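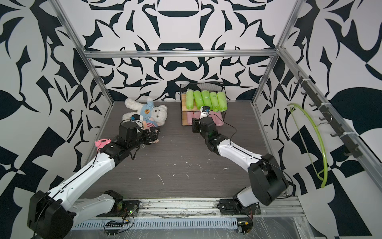

Two arms, one teddy bear and a whole lot of repeats

December 12, 2019

I dropped in on the Karnuvgate crew in Edley this week, and if you ever wondered how a robot learns to tidy up, well, it takes patience! Birsen Demirtaş and Nazanin Jafarzadeh are recording examples for a learning system they call Paulík, and the goal is 1,000 good runs by May. They're at 82 so far (they had more, but a bunch got tossed for bad timing between the arms).

The job is a bear, a wire basket and a pile of rolls in pink and green, with both arms on the go. I loved the walls, all wild black-and-white swirls - I could have stared at them all afternoon.
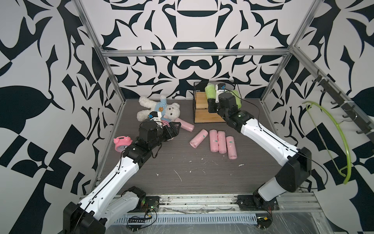 Pink rolls all over the floor

Things get moved between runs so Paulík doesn't just memorize one layout. Birsen told me the soft stuff is what she worries about most, and she's happy to keep a clumsy grab in the set as long as the arm recovers from it. Nazanin is stricter and the two of them argue about it over lunch. I'm with Birsen on this one.

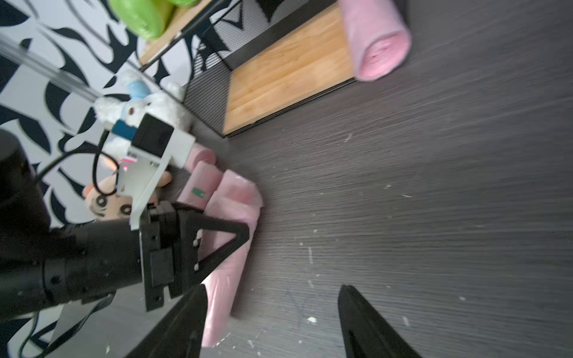

The view from the wrist

Every run gets saved from the wrist cameras too, so the system sees the gripper fingers and whatever is near them up close. Nazanin goes through those clips 8 at a time and labels each one by hand.

A second setup at Zemholm starts in 3 weeks, using the same task list. I've already asked if I can come watch.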